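Carkmont Rovers

Last edited in February by the Football Desk

Carkmont Rovers are a semi-professional football club, playing in the second tier of the Hutora League. Home ground is Arboleda Road, capacity 900. Seated, 200. Colours are green and white halves, though the away shirt changes most seasons.

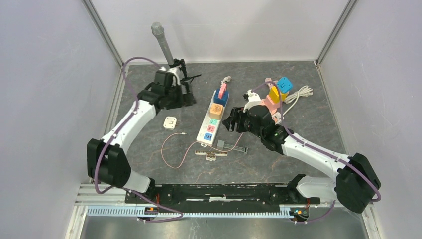

Formed by the merger of two works sides. Turned semi-pro after winning the district cup, then spent a long spell in the third tier – mostly mid-table, one relegation scare. Promoted on goal diffrence.

Main rivals are Rasemura Town. The fixture is usualy moved to a Friday night and brings the biggest gate of the season. Rovers have won 3 of the league meetings since promotion, all at home.

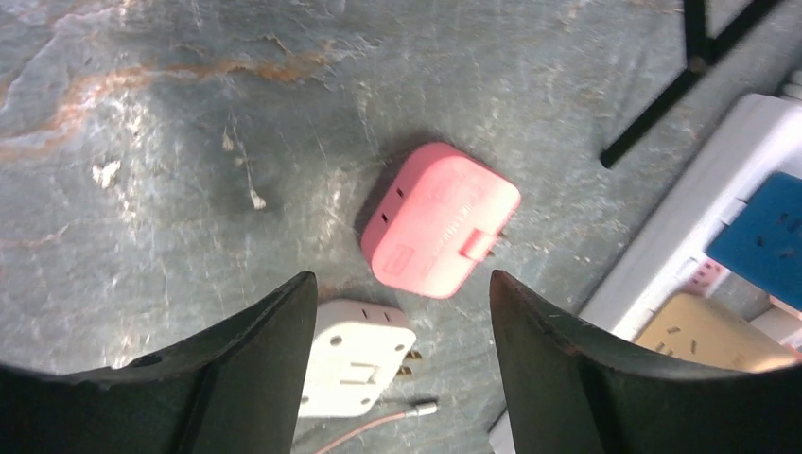 Pink module between two black gripper fingers.

Style of play

Direct, with wide players kept high. Few goals from open play last season, a lot from corners. The back line was changed often owing to injuries and the club used 3 goalkeepers.

Records

Most appearances for the club stands at just over 100 in the current tier. Cup records before the merger are patchy and not counted here.

This site uses cookies. Accept / Manage settings

Contact us | Back to top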